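From: Mal-soon Song
To: sowa-users
Date: 9 April 2024
Subject: Re: [sowa-users] randomizing table colors

Ryszard Baran wrote:
> Did varying the tabletop help the Lusau policy at all? We tried
> it in December and saw nothing.

Hi Ryszard, and thanks so much for asking, it's lovely to know people still read my long posts! Yes, it did help, though it took me a while to trust it. With one fixed tabletop, Lusau managed 5 good runs out of 100. With a new top, wall color and light for every episode it got to 6 (I know, I know), and only when we also moved the arm's starting pose did it really take off. My guess is that your December runs kept the pose fixed? I'd be glad to send the config if so. One of the patchwork tops is below, with the wedge and the bar in place.

Warmly,
Mal-soon

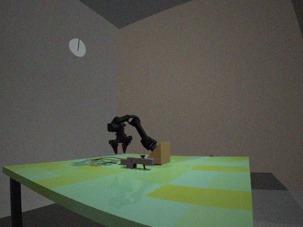
Sowa render, episode 1013, gripper above the table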